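4.2 Birthday routines in the home

Families in the Onddale survey returned 276 diaries, covering 1214 entries made in the month before a child's birthday. Most planning took place in the evening, after younger children were in bed.
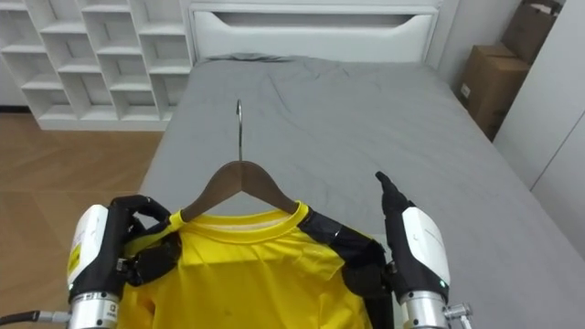
Figure 3. Yellow T-shirt on a wooden hanger.

Parents in Sevwood spent less on gifts than those in Harju, but gave more time to home baking and games. Children over the age of six often chose the guests themselves.
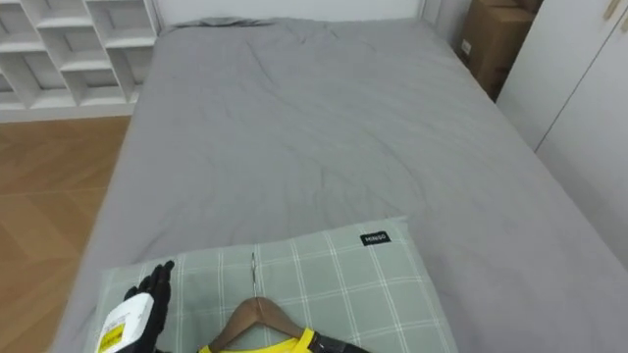

Elli Turunen, in her written response, questioned this reading: "Six-year-olds choose from the names we offer them."

Her point was borne out in 30 diaries, where the parent had drawn up a first list.

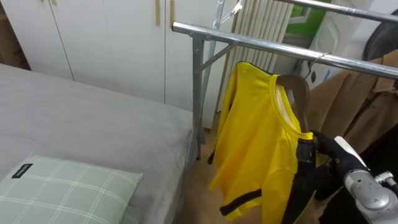 In 11 of these the child later added a name - usually a classmate - and the parent agreed. Shared parties were left out of the count.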